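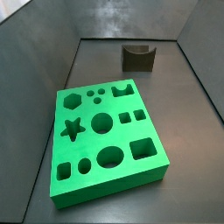
Station 2, Einlegeübung: grünes Formteil und dunkler Block in der grauen Wanne

Checkliste Rundgang vor dem Tag der offenen Tür, Halle Gitside
Ausgefüllt mit Anmerkungen, Simão Morais

Vorab: Ich habe die Liste vom letzten Jahr genommen und überall dort etwas dazugeschrieben, wo mir beim Durchgehen etwas aufgefallen ist. Wer nur die Haken braucht, liest jeweils die erste Zeile. Wer am Monday-Aushang noch die alte Fassung hängen hat: bitte abnehmen, da stimmt der Fluchtweg nicht mehr.

1. Zugang und Wege

1.1 Haupteingang frei, beide Flügel lassen sich öffnen: in Ordnung

1.2 Fluchtweg Richtung Hof ausgeschildert: in Ordnung
Das neue Schild hängt endlich auf der richtigen Seite. Danke an wen auch immer!

1.3 Besucherweg am Boden markiert: Mangel
Zwischen Station 1 und Station 2 löst sich das gelbe Band auf einer Länge von mehr als 2 Metern. Ich bin selbst mit der Schuhspitze hängen geblieben. Neu kleben, und vorher bitte den Boden entfetten, sonst stehen wir im Herbst wieder da.

1.4 Gruppengröße festgelegt: in Ordnung
Höchstens 19 Gäste pro Rundgang, Kinder zählen mit. Angemeldet sind bisher 114 Leute, das geht mit den geplanten sieben Rundgängen gut auf – auch wenn noch ein paar Nachzügler kommen.

2. Station 1, Palettierer (Drarkska)

2.1 Schutzzaun geschlossen, Türschalter geprüft: in Ordnung
Tür auf, Anlage steht. Dreimal probiert, dreimal gut.

2.2 Not-Halt von außen erreichbar: in Ordnung
Der Taster war von einem Prospektständer halb zugestellt. Den habe ich gleich weggeschoben, er soll bitte auch dort bleiben, wo er jetzt steht.

2.3 Lautstärke für Besucher zumutbar: in Ordnung
Ich lege trotzdem Gehörschutz für die Kleinen an den Eingang. Der Vakuumgreifer zischt beim Ablegen ganz ordentlich, und da erschrecken auch Erwachsene.

3. Station 2, Einlegeübung (Furkura)

3.1 Wanne frei von Fremdteilen: in Ordnung
Nur das grüne Schaumstoffteil und der dunkle Block mit der Mulde oben, mehr soll zu Beginn auch nicht drin sein. Der Block steht aufrecht hinter dem Formteil. Genau so möchte ich die Ausgangslage bei jeder Vorführung haben, sonst fängt wieder jeder anders an und wir erklären uns den Mund fusselig.

3.2 Aussparungen leer: in Ordnung
Sie sehen alle leer aus, auch Stern und Sechseck. Die passende Stelle für den Block ist die sattelförmige rechts hinten. Bitte den Gästen nicht vorher verraten! Die Frage, wohin er gehört, ist für die Kinder der halbe Spaß.

3.3 Kanten am Schaumstoff unbeschädigt: in Ordnung
Die Ecken sind noch schön scharf. Trotzdem bitte ein Ersatzstück ins Regal legen, beim letzten Mal hat jemand mit dem Daumennagel nachgeholfen.

3.4 Kleinteile außer Reichweite von Kindern: offen
Die kleinen Einlegeteile für die drei runden Löcher liegen noch in einer offenen Schachtel unter dem Tisch. Deckel drauf oder ganz weg damit. Das muss vor dem ersten Rundgang erledigt sein, da lasse ich nicht mit mir reden.

3.5 Blendung: Hinweis
An der Rückwand der Wanne spiegelt sich das Deckenlicht recht hell. Fürs Zuschauen stört es mich nicht, aber wer die Station vorführt, schaut sich das bitte einmal aus Kinderhöhe an.

3.6 Bewegungsbereich abgesperrt, Geschwindigkeit reduziert: in Ordnung
Vorführmodus ist eingestellt und mit Passwort gesichert. Hineingreifen dürfen Gäste nur, wenn die Station steht und die Aufsicht es ausdrücklich sagt.

4. Station 3, Fahrwagen (Bastos)

4.1 Laserscanner sauber, Stopp bei Hindernis: in Ordnung
Getestet mit einem leeren Karton und dann, etwas mutiger, mit meinem eigenen Bein. Er hält brav an.

4.2 Ladestation gegen Berühren gesichert: Mangel
Die Abdeckung sitzt locker. Eine Schraube fehlt, eine zweite dreht durch. Bis das gerichtet ist, bleibt der Wagen in der Ecke und fährt nicht.

5. Allgemeines

5.1 Erste-Hilfe-Kasten vollständig: offen
Pflaster sind fast alle. Ich bringe welche mit.

5.2 Aufsicht an jeder Station eingeteilt: in Ordnung
Für Station 2 hätte ich gern zwei Leute, eine Person zum Erklären und eine, die nur auf die Hände schaut. Letzten September hat das wunderbar geklappt.

5.3 Kabel auf dem Boden abgedeckt: in Ordnung
Die Kabelbrücke am Kaffeetisch wackelt ein bisschen, ist aber fest genug.

Nachkontrolle: 1.3, 3.4, 4.2 und 5.1, am Morgen der Veranstaltung um 7 Uhr. Ich komme mit Klebeband, Pflastern und Schraubendreher. Wer früher da ist, macht bitte schon mal das Licht an und stellt die Heizung im Vorraum hoch.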